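Zositz Garment Store, Unit 17
Periodic inspection of display shelving and folding station
Date of inspection: December 30, 2018
Checklist form: Sasteck SF-5, retail and stockroom furniture
Previous inspection: April

Scope: sloped shelving, uprights, side walls, folding table, access. Lighting and fire points are on a separate form. The shelving is covered first, then the table.
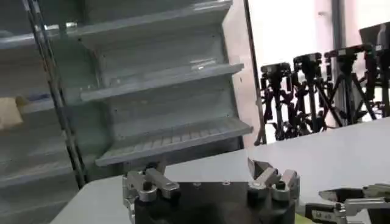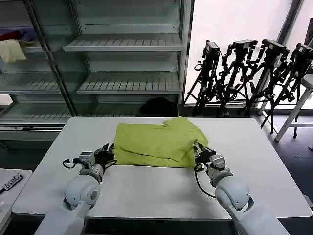
Shelving with the front lip on the bottom shelf; folding table with a yellow-green garment on it.

Xiaoyan Su objected to the first draft of this form on the grounds that it treated the sloped shelves as ordinary flat ones. Folded stock on a slope loads the lip, she wrote, and a lip can pass a visual check while its fixings are already working loose. She asked for a hand test at every lip and for the result to be entered separately. Items 1.3 and 1.4 were added as a consequence.

SECTION 1. SLOPED SHELVING

1.1 Shelves seated fully in their brackets, both ends.
Result: Pass.
Comment: Checked by hand with stock removed. No rocking.

1.2 Shelf angle consistent across each bay.
Result: Pass.
Comment: Measured with the Ivport level at the left, centre and right of each shelf.

1.3 Front lip free from cracks and sharp edges.
Result: Pass with comment.
Comment: Slight burr at one corner of a lower lip. Can catch knitwear. Dress with fine abrasive paper and re-check.

1.4 Front lip firm under hand pressure.
Result: Pass.
Comment: Press outwards, not down. Entered separately as requested.

1.5 Ridges on bottom shelf clean.
Result: Fail.
Comment: Lint and grit in the grooves. Brush along the ridges, then wipe. A wet cloth alone pushes the dirt to the ends.

1.6 Back panels secure.
Result: Pass.

1.7 Side walls upright, no impact damage.
Result: Pass.
Comment: Light scuffing near floor level, as recorded in April. No change.

1.8 Metal poles between bays secure at top and bottom.
Result: Pass with comment.
Comment: One lower fixing took a quarter turn. Mark with paint pen so that movement shows next time.

1.9 No loose items left on shelves.
Result: Pass with comment.
Comment: Small items such as bags and packets slide down to the lip and are missed at stocktake. The last stocktake listed 3,153 pieces and the difference was put down to these. Use the drawer.

SECTION 2. FOLDING TABLE

2.1 Table stable under load.
Result: Pass.
Comment: Loaded evenly, then at each corner. Feet adjusted at one end.

2.2 Top surface clean and free from snags.
Result: Pass.
Comment: White tops show dye transfer early. Wipe before light colours are folded.

2.3 Corners rounded and undamaged.
Result: Pass.

2.4 Cables kept clear of the folding area.
Result: Advisory.
Comment: Check for slack at the start of each shift. Cloth drawn across a cable will pull the fold out of square.

2.5 Garments folded flat before shelving.
Result: Advisory.
Comment: Smooth both halves before the last fold. A bundle that is flat on one side and bunched on the other will lean on a sloped shelf. Stack no more than five high.

SECTION 3. ACCESS

3.1 Route between table and shelving unobstructed.
Result: Pass.

3.2 Floor dry, no loose hangers or tags.
Result: Pass.
Comment: Three tags picked up during the check.

3.3 Quan step stool available, treads intact.
Result: Fail.
Comment: One rubber foot missing. Withdrawn from use, label attached.

ACTIONS

Brush out ridges, item 1.5: before opening.
Dress burr, item 1.3: within the week.
Replace stool foot, item 3.3: part on order.
Mark pole fixing, item 1.8: done at time of inspection.

Next periodic inspection due in April. Retain this form with the previous one.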